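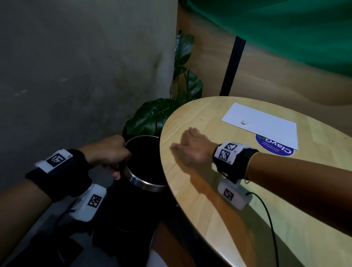
## About Workix

Workix records people doing ordinary hand work so that robots can be taught from it. We are a small company, and most of what we sell is a finished set of recordings with the paperwork to match. We started with kitchen tasks and moved on to craft and tabletop work, including clay.

Our recordings are made from the wearer's point of view. Each wrist carries a black strap with white marker modules on it, and the markers let us work out where the hand was and how it was turned. The people we record use their own hands at their own speed. We don't hand them a script beyond the name of the task.

## The rules we work by

Every session follows the same written standard. It is called Clistska, and it has 9 sections and 164 numbered checks. We wrote the first version after a customer, Gratico, asked us how two sets recorded a month apart could be compared, and we did not have a good answer. It is reviewed every March.

The parts that people ask about most:

- **Consent.** Each person signs before the straps go on. They can stop at any time and can ask for their recordings to be deleted. They are paid for the full session either way.
- **Straps and markers.** Straps are snug, with no pinching. Marker faces are wiped before each session and replaced if scratched. Sleeves stay clear of the markers.
- **Cables.** A cable must leave enough slack for a full reach across the table. The wearer tests this before recording starts.
- **Breaks.** No one records for more than 30 minutes without a break. Time spent fitting the straps does not count as a break.
- **Surroundings.** We record in the rooms where the work is done. Signs, plants and furniture stay where they are unless they are in the way of the hands or could trip someone.
- **House rules.** When a studio or workshop has its own rules, those apply to us too. If the benches are to be kept clean, we clean them. 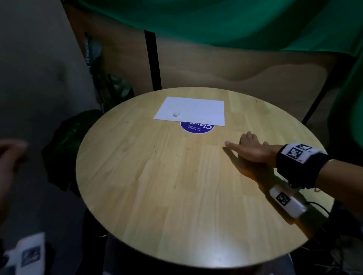 *Clay on paper at a round table, with markers on both arms.*

## Checking and release

A recording is checked by someone who was not in the room. The checker goes through the numbered list, marks each item pass or fail, and writes a short note for every fail. We do not fix a failed recording by trimming it until it passes. It is either released with the note attached or left out.

Last year we turned down 73 recordings. The most common reason was a marker hidden for too long, followed by missing forms.

## Where we are

Our office is in the Ait Ali building, second floor, with the entrance on the courtyard side. Visitors are welcome from 10 a.m. to 4 p.m. Please write first so that someone can let you in. A copy of Clistska is available on request, and customers receive the version that was in force when their set was recorded.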